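Underfoot at Driltden: a carpet-tile floor, one year in

When Clonda refitted the open-plan workroom at its Driltden office last May, the floor was the last item specified and the first to be argued over. The old broadloom had to be lifted whole whenever a floor box failed. Its replacement is striped carpet tile, 648 tiles in total, with two boxes kept in the store for repairs.

Dwayne Montoya, who drew up the layout for fitters Abernathy, chose narrow stripes in charcoal, slate and pale grey. The tiles are rectangular and laid staggered, so the end joints do not line up across the room. "A straight grid shows every cut you get wrong," he says. "A stagger is more forgiving, and the stripe hides the long joint."

Castors are the main source of wear. Montoya asks for chairs to be moved weekly and for tiles under desks to be swapped with tiles from the walkways once a year. Cables are the other concern. Loose runs collect grit, and a chair leg dragged over one will mark the pile.

The striped floor, with a long black cable, an office chair base and a round white container, is in the second picture.

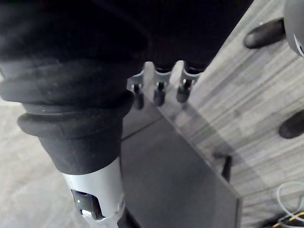
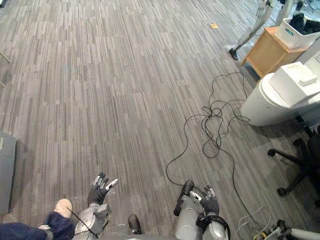 Cleaning and replacement

Vacuum along the stripe first, then across it. Lift a stained tile from one corner with a flat blade and check the arrow on the backing before the new one goes down.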